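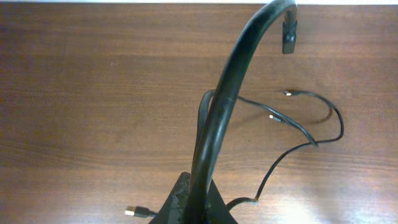
What's the best way to put a short cable away so it comes out of the drawer in one piece?

Let it curl the way it already wants to, make the loops loose, tie it in the middle of the coil and keep the tie well clear of the plugs.

Neltenside workshop book, August 2026, Wednesday, after lunch

Right, the cable drawer. I've been putting this off since May and today I ran out of other things to do first (the Skanis order is still sitting at the depot, so no drawer runners until who knows when). I tipped the whole lot out on the wooden table and it was worse than I remembered. One solid lump, like something you'd pull out of a bathtub drain! It took me a good part of the morning just to get it to come apart, and I had to go out and stand in the yard with a cup of tea halfway through.

For whoever reads this next, most of the trouble is our own doing. We've all been wrapping cables tight around our hands, tucking the plug end through the middle and pulling it snug. It looks lovely for a week. Then you go to use the thing and it springs about like a garden hose, and the bit right behind the connector has a kink in it that never comes out. I'm as guilty as anyone, I did it for years at my last job and was quite proud of how neat they were.

So what I did today, in the order I did it, more or less:

Untangled everything without cutting any ties until I could see both ends. I know it's tempting to go in with the snips. I nicked the jacket on a perfectly good lead that way last winter and I'm still cross.

Laid them out by what's on the end, and paid no attention to length or colour. Nearly everything we own is black so colour is hopeless anyway, and you can always see how long a cable is once you've got it in your hand. What you need to know at the drawer is whether it'll plug in. I did try sorting by length first, for what it's worth, and gave up when I had four piles that all looked medium.

Gave each one a wipe with a barely damp rag. There's a sort of sticky film on the old ones, I think it's the jacket itself going off. If it comes back after a wipe I've put the cable in the "on notice" tub. Some of the others were only grubby from the floor, and came up a treat.

Bent each end gently, right behind the plug, and had a look. Any cracking or any of the inside showing and it went in the bin box. There were more of those than I'd like. I won't list them.

Coiled what was left. Greer Pringle came through while I was doing this and showed me the over-under way again, one loop toward you, the next one flipped under, and it does lie beautifully flat when she does it. When I do it I get a string of knots as soon as I pull one end. For anything shorter than my arm I've decided plain loose loops are fine and I'm not going to feel bad about it. For the long extension leads, over-under, please, and get Greer to show you if you weren't here in May when she did the demo.

Thick ones need a separate word. The fat cables won't make a small coil no matter how you lean on them, and if you force it they'll just slowly open up and shove everything else to the back. I've hung those on the big pegs beside the door, one cable per peg, loop as wide as a dinner plate. The pegs are a bit high for some of us. I'll bring them down a row when I've next got the drill out, though there's a stud missing from where you'd expect it on that wall, so don't go gaily drilling before I've marked it up.

Ties. I've got strong feelings. Rubber bands go to goo, the twisty wire ones off bread bags dig in, and zip ties mean somebody has to cut them off every single time. We still have most of a roll of the Fluner hook-and-loop strap, so I cut a good stack to 23 cm each and left them in the jam tin. That's long enough to go around a medium coil twice. For the little cables, once around and fold the tail back on itself. If you take a strap off, put it back in the tin or leave it on the cable near one end, just don't stick it to the underside of the table. (You know who you are, I found a whole colony under there.)

Labels next. I used masking tape folded over like a flag, with the pencil, and I know Wanigasekara want proper printed ones on anything that goes back to them, but these are just for us. Flag goes a hand's width from the end, so it doesn't foul the plug. I write what it fits and the month I checked it. If you can't tell what it fits, write a question mark and put it in the mystery tub, and we'll have a mystery afternoon at some point with biscuits.

The drawer itself got three cardboard dividers for now, cut from the box the lamp came in. They're a bit wobbly. Real ones can wait until the runners turn up, then I'll make them out of the offcuts on the top shelf. I'd like seven slots in the end, but the drawer isn't as deep as I'd thought once you allow for the handle screws poking through the front, so we'll see. I taped over the screw tips in the meantime. Ouch.

Also wiped the table down afterwards, and it could do with a proper oil. I've got no idea what was used on it last time. If anyone remembers, write it in the margin here, and I'll get the same stuff. Please don't sand it before we've had that chat, I quite like the colour.

Things still to do:

Test the leads I've put in the left-hand slot. I've only looked at those, I haven't plugged a single one in.
Ask Greer where she bought the good pegs.
Ring Skanis again about the runners.
Take the bin box to the e-waste drop at the transfer station, next time somebody's heading that way with room in the boot.
Find the other half of the adapter with the tiny screws. I had it in my hand at ten o'clock!

Knocked off early, left the lamp on over the table for whoever's in next.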